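**FOR RELEASE 2020-05-12**

# Surkitz opens its repair-by-mail shop to everybody

Hi, Elli Sjöberg here! I run Surkitz, the little shop that fixes old radios, tape decks and record players, and I'm writing this release myself because our last one sounded like it came from a bank.

So, the news. Starting today, anybody in the country can mail us a broken radio or cassette deck and get it back working (or get it back with a note from me saying sorry, it's a goner). We tried it out in April with 50 customers from our newsletter, and the boxes piled up so fast that Định Đinh, my partner on the bench, had to move his lunch to the stairs.

You pay $8 for us to open it up and take a look. If you go ahead with the repair, that comes off your bill. Most jobs take us 3 weeks, a bit longer if we have to hunt down a belt or a knob.

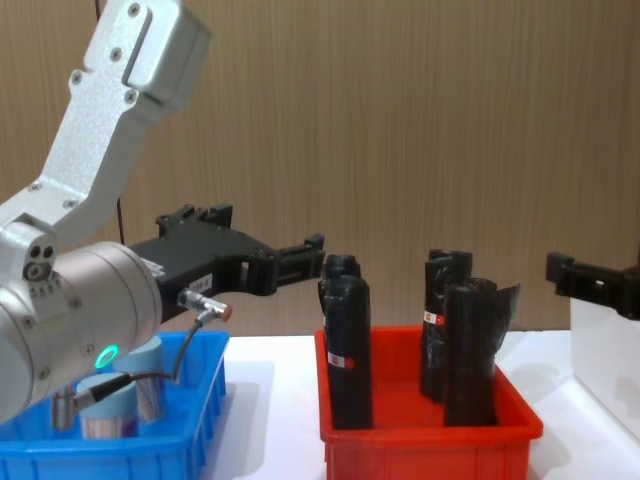 We're also bringing back the Flarnent, our own small kitchen radio, in a run of 100. It has one speaker, two knobs and no app, and the dial lights up a nice warm yellow. Kuusisto is making the cases again, and I couldn't be happier about that – their first batch still looks great on my windowsill! Sindico will handle the shipping both ways, so you can print a label from our site and leave the box on your porch.

"People keep telling me it was their grandma's," says Định. "I always want to hear what station she had it on."

Please wrap things well, take the batteries out, and put your name inside the box too. Orders for the Flarnent open this Friday at noon.

**Press contact:** Elli Sjöberg, Surkitz. Call the shop and let it ring a while, I'm probably holding a soldering iron.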